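サイト内を検索 キーワードを入力 検索

第6章　布はなぜ「くたっ」とするのか　織りと編みの入門

さて、第5章では繊維そのものの話をしました。綿は短くて、絹は長くて、羊毛はちぢれている。あの章を書いているあいだ、私はずっと早く布の話がしたくてうずうずしていたんです。やっと来ました、第6章です!

繊維の章が好きだという学生さんも毎年いるのですが、私自身は、糸が布になった瞬間からがぜん楽しくなるたちです。糸は一本の線ですよね。それを縦横に組み合わせると面になる。面になったとたん、垂れたり、しわになったり、風をはらんだり、急に性格が出てきます。この「性格」のことを、業界では風合いと呼びます。便利な言葉ですが、便利すぎて何を指しているのかよくわからなくなることもあるので、この章ではもう少し細かく分けて考えます。

まず覚えてほしいのは、布のつくり方には大きく「織る」と「編む」があるということです(ほかにフェルトや不織布もありますが、それは第8章までがまんしてください)。織物は、たて糸とよこ糸が直角に交わってできています。編物は、糸の輪っかに次の輪っかをくぐらせてつくります。手元にTシャツとワイシャツがあったら、ちょっと引っぱってみてください。Tシャツは伸びて、ワイシャツはあまり伸びません。輪っかは形を変えられるけれど、まっすぐ張った糸には変える余地が少ししかない。違いの根っこはここにあります。

では織物どうしの違いはどこから来るのか。ここで出てくるのが「組織」という言葉です。会社の組織ではなくて、糸の上下のしかたのことですよ。基本になるのは平織、綾織、朱子織で、まとめて三原組織といいます。平織は一本ごとに上、下、上、下と交わる、いちばん素直な織り方です。シーツやハンカチによく使われます。綾織は交わる場所を一本ずつずらしていくので、表面に斜めの線が出ます。朱子織は交わる点をなるべく減らして散らしたもので、糸が長く表に浮くぶん、つやが出て、そのかわり引っかけに弱くなります。

私が学生のころ、この三つの違いを言葉で丸暗記して、試験が終わったらきれいに忘れました。もったいない話です。おすすめは、紙テープで織ってみること。二色の紙テープを用意して、机の上で縦横に組んでみてください。私の授業では一辺28センチの厚紙の枠を使っています。綾織を一段まちがえると斜めの線がそこで折れるので、どこでまちがえたかすぐわかります。朱子織はだいたいみんな途中で怒りだします(私も怒りました)。

それから、糸の太さと密度も忘れてはいけません。同じ平織でも、細い糸をぎゅっと詰めればなめらかで張りのある布になりますし、太い糸をざっくり打ちこめば、すきまから向こうが見えるような布になります。組織、糸の太さ、密度。布を見たらこの順に考える癖をつけておくと、後半の実習がずいぶん楽になります。

もうひとつ、布は洗うと変わります。織り機の上で引っぱられていた糸が水を含んで元の長さに戻ろうとするので、仕上げをしていない綿布はけっこう縮みます。この章の実習6では、洗う前と後の試験布を並べて測りますから、定規と油性ペンを持ってきてください。
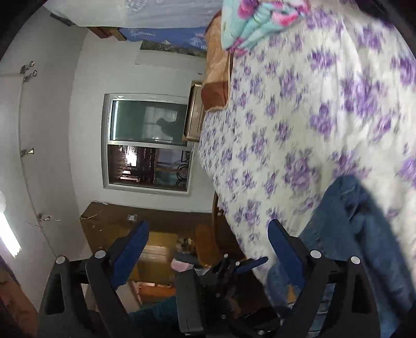

【身近な布の観察】

寝室は布の見本帳みたいな場所だと、私は前から思っています。白地に紫の花をプリントした寝具に、淡い青緑の地にピンクの花が入った毛布、それに青いデニムのジーンズ。色柄につい目が行きますが、ここではぜひ、くしゃっとしたデニムのほうに注目してください。

デニムは、たて糸を藍などで染め、よこ糸に白っぽい糸を使った綾織が基本です。たて糸が表に多く出るので表は青く、裏返すと白っぽい。ジーンズの裾を折り返すと色が変わるのはこのためです。太い糸を詰めて織ってあるので厚みがあり、しわもシーツのような細かいものにはなりにくく、ごろんと大きく寄ります。

家にある布を5枚選んで、次のことをノートに書いてみましょう。高級なものを探す必要はありません。ふきんでも古い枕カバーでも大丈夫です。

・織物か編物か
・斜めの線が見えるか
・表と裏で色やつやに違いがあるか
・手で握って離したとき、しわがどう残るか

虫めがねがあると糸の交わりまで見えて、とても楽しいですよ。ノートは6.1節でさっそく使います。

6.1　平織を数える

最初の道具は、布の上に置いて糸の本数を読むための小さな拡大鏡です。まずは持ち方とピントの合わせ方から始めましょう。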